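2023-11-27

# Week 9 notes: weaving with plastic cord (baskets, part two)

Hi all! These are my notes from this morning, tidied up a bit for anyone who missed class or who was too busy untangling cord to write things down. Bring last week's base with you on the next studio day, even if you hate it. I've hated plenty of mine and they've all come in handy for showing people things.

## Before you start: your table

I went on about this in class and I'll go on about it again. Clear the table, wipe it down, and work on something pale if you can get it. White is my favourite. Cord is shiny and see-through and it vanishes against timber grain or a patterned cloth, and then you lose track of which strand went over and which went under. On a plain light surface the colour of a thing jumps out at you, and even its shadow has something to say about its shape.

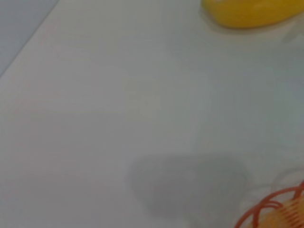
Lighting matters just as much. I like soft, even light for the weaving itself and then one lamp brought in low when I'm checking my work. With the lamp down low, a gap in the weave shows up straight away as a bright spot on the table. The long benches at the Warko end of the studio are good for this, so get in early if you want one.

## The base and the ribs

Most of you chose the round base last week. A few went for the oval, and good on you, because it's fiddlier at the start and so much nicer to use afterwards. The difference is in the middle. On a round base the ribs all cross at one point. On an oval they gather along a centre strip, and that strip gets thick, so press it flat with your thumb as you go or the finished basket will rock.

A few things that came up while I was walking around:

- Cut your ribs longer than you think. Mine were 90 cm in the demo and I still ran short on one side.
- Use a darker or deeper colour for the ribs and a paler one for the weavers. You'll see your mistakes sooner.
- If a row bunches up, undo it then and there. It won't settle later, I promise.
- Space the ribs by eye first and fix them by measuring second.

The first 11 rows are the slow ones. After that the weaving starts to carry itself and you can have a chat while you do it (as the back table demonstrated, loudly).

## Shaping the sides

This is where people panic! You've got a flat thing and you want a bowl. All you're doing is pulling each row a tiny bit tighter than you'd like to, and tilting the ribs up with your other hand. For a shallow bowl, let the rows open out again once you're partway up. For a deep one, keep the tension steady all the way.

The border I want you to try is the looped one. You bend each loop over into an arch and tuck its end down beside a neighbour, so that the arches overlap all the way around and you finish with a scalloped edge, a bit like petals.
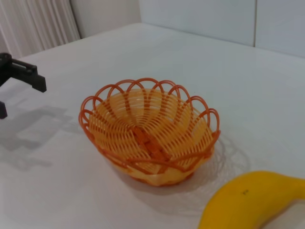 Keep your loops the same height. I use a scrap of card as a gauge and slip it in behind each one before I tuck. If you don't have card, two fingers will do, as long as they're the same two fingers every time. When you get back to where you started, the last loop has to thread under the first, and you'll want a blunt needle or a crochet hook for that. The Nasident hooks in the tool drawer are fine. Please put them back afterwards!

## Putting something in it

I'm a big believer in using a basket on the day it's finished. Fruit is the obvious choice for an open weave like ours – the air gets through, and a yellow banana beside an orange rim makes me happy every time. Start with something small laid in the middle and have a look at how the base sits. Then add the bigger pieces one at a time.
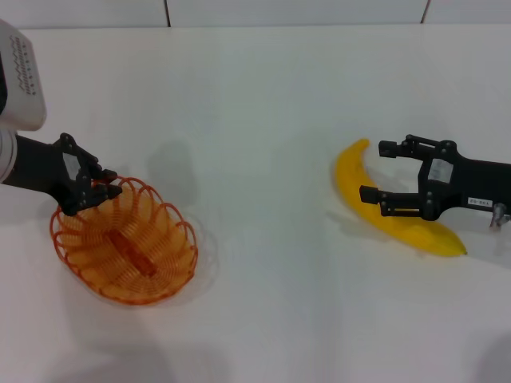
Watch the sides while you load it up. If the rim spreads, your top rows were too loose, and the fix is to take off the border and tighten the last few rows before you loop it again. If it leans, check the ribs on that side for one that slipped. Don't be tempted to pull on the loops to straighten things up, you'll only end up with one enormous petal.

## For next time

- Finish the sides and at least half the border.
- Read the Asamoah handout on handles, mostly the bit on wrapping.
- Bring a piece of fruit (whatever you've got at home).
- Cord top-ups are in the Wodby tub under the sink. Orange is going fast, so if you're set on it, grab yours before we start.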